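# Black shoes, fall edition

21 October 2023

Every fall I promise myself I'll sort out the shoes before the first really wet week, and every fall I end up doing it with one soggy sock already in the laundry. So this year I started early (for me!) and wrote it all down, mostly for Hiyori and Ilgın, who asked how I deal with insoles and then had to listen to me go on about it all through lunch.

It's all black shoes this time. I own brown ones too, but the black ones get the worst of it, what with work, the bike and the two family parties a year where I have to look decent. Brown can wait until January.

I always begin with the insides. Most people reach for the polish first and I get it, that's the fun part, but a shiny shoe with a tired old insole still feels like a tired old shoe. Pull the insole, let it air overnight, and have a good sniff in the morning. If you make a face, it goes in the trash. If you don't, brush it off and put it back, making sure the heel sits all the way down before you smooth out the toe.

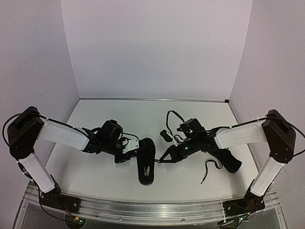 The other thing I've learned is to leave the label alone until I've written down the size. I once peeled one off, went to the store feeling very sure of myself, and came home with a pair so short that my heels hung off the back. Brândușa still brings it up. Now I keep a little list taped inside the closet door, and it has saved me at least one trip across town.

If you trim new ones, trace the old one onto them first and cut a hair outside the line. You can always take off more! And use decent scissors, the kind you'd be annoyed to see somebody use on cardboard.

After that I do the outsides, both shoes of a pair in one go. Loose dirt first with a dry brush, then a cloth that's barely damp, then a long wait, well away from the radiator. Arnout swears by stuffing his with newspaper and I've come around to it, although you do have to remember it's in there before you run for the train.

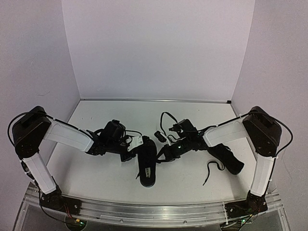
*Two black shoes, side by side on the agenda if not always on the shelf. I never do one without the other.*

Polish comes last, and a thin coat is plenty. I used to glob it on and then wonder why my pant cuffs were turning gray. These days I do a thin layer, go make coffee, come back and buff with an old T-shirt. For the seam around the sole I like a worn-out toothbrush (mark it somehow, please, I speak from experience).

I gave the whole thing one afternoon and still had time to go through the basket of stray laces, which I'd been putting off for ages. I threw out 7 and kept 3, and I'm already sorry about the long flat ones.

Hendrik wants me to do boots next. I said maybe, if he brings his own brushes and lets me have the good chair by the window.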